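How I Look After a Pair of Robot Grippers

Hi! I take care of grippers at a workshop called Plestesside. Ours are nicknamed Dralla, and they're like two big pinchy beaks you hold in your hands. Before they do any work, I give them a checkup. First I wipe the fingers, then I look for loose screws. 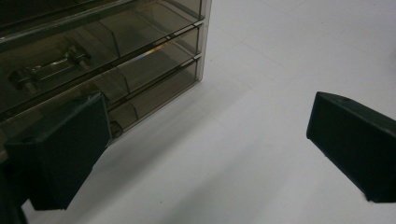 Two gripper fingers by the little drawers.

Next come the cables. I follow each one with my eyes and make sure it isn't twisted or pinched. (I once found four knots in one cable. Four!)

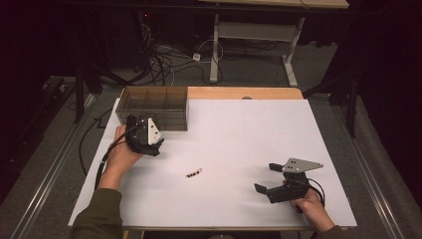
Written by the gripper keeper at Plestesside

Then I set the jaws. I open and close them 60 times, slowly, and listen. A happy gripper hardly makes a sound. If I hear a click, I stop and tighten the pivot, the part the finger swings on.

Small things make the best test, and I like skinny, stripy ones most of all. 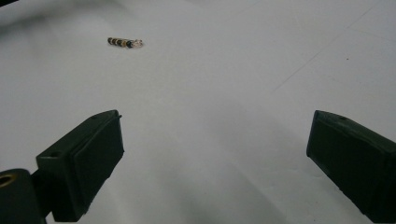
If a finger is even a tiny bit crooked, a small thing can slip right out! So I loosen the screw, nudge the finger straight and try again. My record is 131 tries in one morning, and boy, was I ready for lunch.

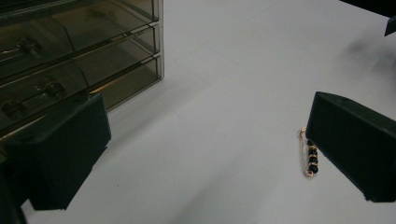

A safety pin with four black beads, right beside one finger.

After around 800 squeezes I check the finger pads for worn spots. Want to try a checkup at home? Ask a grown-up for some kitchen tongs and see if the tips meet!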